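Filed under: Laundry & Linens | Around the House

By Innes Dalgleish, January

We use cookies to remember your preferences. Accept / Manage

I had a letter from Lucienne Huet asking why her husband's running tops still smell when they come straight out of the drawer, and I must say I felt for her, as we went through just the same in our house for years before I changed my ways.

The trouble is nearly always too much of everything — too much powder, too much softener and far too much in the drum. Softener is the worst of them. It leaves a coating on sports fabrics, and the coating hangs on to the smell, so you wash the thing again with even more softener and round you go. Leave it out altogether. Use half the detergent you normally would, turn everything inside out, and wash at thirty or forty.

If a top is already past that stage, soak it first. I put 400 ml of plain white vinegar in a washing-up bowl of cold water, push the top well under and leave it for 55 minutes, or until I remember it, whichever comes later. Rinse it thoroughly before it goes in the machine, and please never let vinegar and bleach meet!
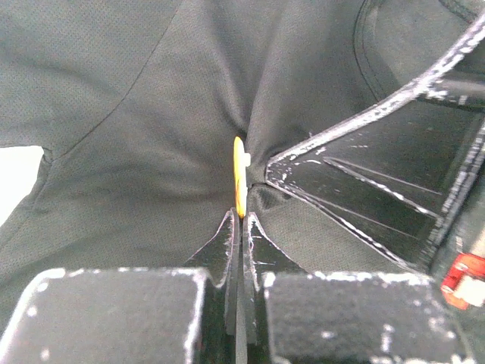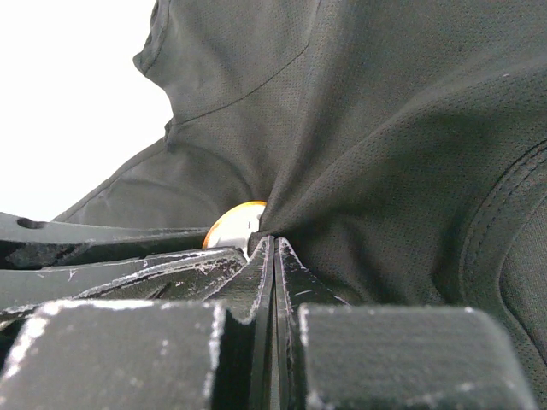
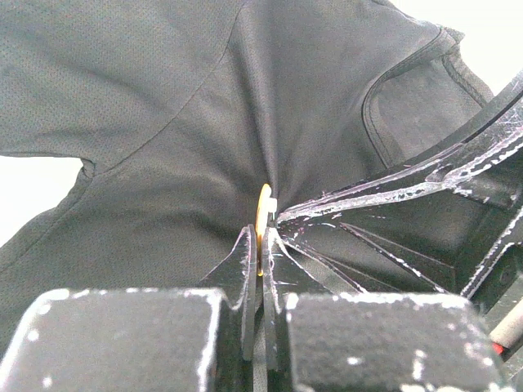 Dark grey fabric, gathered to a pinch.

Drying matters just as much. Get things out as soon as the cycle ends, give them a good shake and hang them somewhere with a bit of moving air (our landing does nicely with the window open a crack). Keep them off the radiator, however tempting it is at this time of year, as strong heat is hard on anything stretchy. I peg tops by the hem so the marks don't show at the shoulder.

Myrtle Brannigan wrote in last winter to say she runs her machine empty on its hottest wash every month and wipes the rubber seal with an old flannel afterwards. I've taken it up myself and the towels are better for it too, though I do forget the little drawer, and that wants pulling right out and scrubbing with a toothbrush.

Lucienne also asked about candle wax on a tablecloth, and I'll come to that next time.

Tags: sportswear, vinegar, drying indoors

Get our household tips by email. Unsubscribe whenever you like.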